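Gripper bench notebook, September
Mug station: soft fingers against the Kemppainen jaw

Started 9:40. Same table as the Zellach trials, curtain up behind it, tray down, two steel mugs and the kibble container out. Goal for today is to settle which fingers go on the arm for the mug-to-tray task, and whether the wrist camera can stay where it is.

Pallberg soft fingers first. They were already on from the last session so I only rechecked the closing offset. It had drifted a little. Reset it to 48 counts and saved it in the Prernaso controller under the same profile name, so anybody loading "mug_soft" gets the new value. The old one is commented out in the file if it's needed.

Before any grasping I wanted to know what the camera gives us straight down over a mug. The detector has been losing the rim at close range and I had blamed exposure. I drove the wrist down over the mug in small steps and looked at each view.

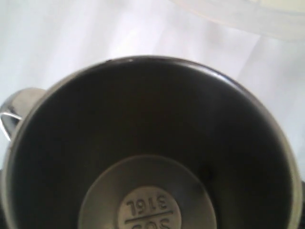 Wrist camera over the mug, looking down. 316L stamp readable in the base, upside down.

Exposure isn't the problem. Rim is clear along the top, and the stamp in the bottom is sharp enough to read. What goes wrong is that at this height the rim runs out of the bottom of the view, and the ellipse fit wants a closed curve. It fits something smaller, probably the base disc. Two options: stop the approach higher and go the last stretch blind, or let the fit accept a partial arc. Tried the second with the arc threshold loosened. Better, but it also took the handle as part of the rim twice. Going with the higher stop for now.

Glints on the rim move as the arm moves, which I expected to matter more than it did. Left the gain alone.

Next, the home pose. With the fingers closed I sent the arm home after every 10 cycles and compared the fingertip position in the camera view with the reference. The tips should meet on the center line. If they don't, either the fingers have slid on their mounts or the camera has been bumped.
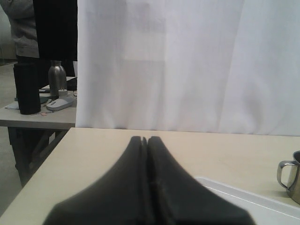 Home pose, soft fingers closed. Tips together, seam on the center line, mug handle at right.

Fine by eye. The reference script agrees. One complaint: the background left of the curtain is in view at home, with the second table and everything on it, and the detector sometimes proposes the steel bottle back there as a mug. Low confidence, but it's there. Masking the left quarter in software is easy — pulling the curtain farther over is easier. Will do both, mask first.

Controller log at the 11:30 stop had 1,101 motion commands, no faults. One warning for a late camera frame. The Zellach box used to give one of those every few minutes, so I'm calling that an improvement, though I changed the network cable at the same time and can't separate the two.

Then the grip itself. Notes in the order I wrote them on the pad:

Soft fingers forgive a bad approach angle. Mug settles into them. They also let the mug rotate a bit when the handle side is heavy, and the placed mug ends up with its handle pointing somewhere new.
Kemppainen jaw holds the angle. It needs a better approach, and it rings when it touches steel. Not damaging anything that I can find, but I'd like a thin pad on it.
Force limit at 400 in the controller's units for both. Below that the jaw slips on the brushed part of the wall.

I also want an outside view logged for every cycle from now on, because the wrist view says very little about the cables.
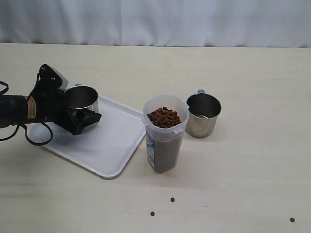
Cable routing is the thing to fix before a long run. The lower loop has enough slack for the full wrist turn, and I had been treating that as good enough. With a cup held above the tray, though, the loop hangs down over the tray as well, and on a low place it could drag across whatever has been set there. Plan is one more tie point on the forearm, clear of the paper label, and a shorter loop. Check the wrist turn again afterward at slow speed. Kibble container stays where it is to the right of the tray, but stray pellets get swept off the table before each run. One under a mug is enough to tilt it and throw off the height check.

After lunch I repeated the home pose check, same profile, same offset, fingers closed. Command count was at 2,064 when I stopped to compare.

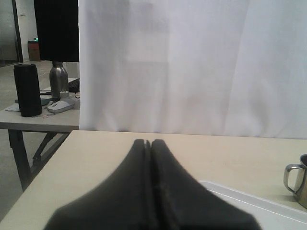 Prernaso support wrote back that the offset should be set again after the first hour with soft fingers, and that checking it only at home hides any error that shows up when the wrist is turned. Their suggestion is a second reference pose with the wrist at ninety degrees. Reasonable. Adding it to the script, same tolerance as home.

To do:
Second reference pose
Tie point and shorter loop
Pad for the Kemppainen jaw, try the thin gray sheet first
Mask left quarter of wrist view
Put the partial arc fit on a branch, don't merge

Leaving the Pallberg fingers on until the pad is cut. Arm parked, profile saved, power off at 4:15.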